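Home | Notebook | Hardware | Parts bin | Contact

Hand-held gripper notes: fisheye camera, second mount

March 27, 2021
by Pongsak Luangrath
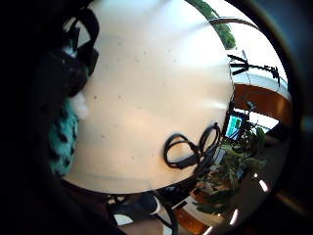

So I finally got through the whole batch with the Nakajima lens on the hand-held gripper, and I have opinions! Last time I wrote (back in October, yikes) we were still using the narrow lens, and I was complaining that the tracking fell over every time the tool got close to a tabletop. Plain surface, nothing to grab on to, and the pose estimate just slides away like it's on ice.

The wide lens fixes most of that. Even with a pale table filling the middle of the view, there's room stuff all the way around the rim — plants, window bars, chair legs, whatever — and the tracker hangs on to those. I logged 134 short clips with it, and only nine lost tracking badly enough that I'd throw them out. With the old lens I was tossing clips left and right and didn't even write down how many (sorry, I know, I know).

Things I don't love yet:

Exposure. If there's daylight at the top of the view the window goes blown out and the side nearest my hand drops into mud. I tried locking exposure on the table, which helps the table and wrecks everything else. Locking it a little under seems like the best compromise, but I only did that for the last stretch of clips, so don't quote me.

Glare. Same old story with overhead lights on a smooth top. Tilting the tool a bit moves the hot spot off to one side, and I've started doing it without thinking, which probably means all my approach angles are biased now. Need to check that before anybody trains on them.

Cables! Thin black loops lying flat on a table are my new least favorite thing to pick up. The Irkmont fingers are stiff and a bit rounded at the tips, so they ride up over the cable unless I come in nearly straight down. The Broldale fingers are softer and get under it much better, but they squish sideways when I lift anything with a heavy end. I'd pick Broldale for cables and Irkmont for pretty much everything else. Swapping them takes two screws and some bad language.

Calibration: redid it from scratch after moving the mount forward. The first attempt came out awful because I'd left the old mask file loaded (dumb). Second attempt used 986 views of the board and looks good in the center, a little wobbly right out at the rim. I'm cropping nothing for now — I'd like to see if the rim is still useful even if it's wobbly.

Storage is going to be a problem. One long session came to roughly 2728 MB after compression, and that's with me stopping to fiddle with screws.

To do: longer strap for the wrist, fresh finger pads, try the Priltlow controller with the same clips and see if the timestamps still drift. If you borrow the tool, please put the lens cap back on.

Recent entries
Finger pads, round two
Priltlow controller: first power-up
Why the narrow lens kept losing the table
Mask files and where I keep them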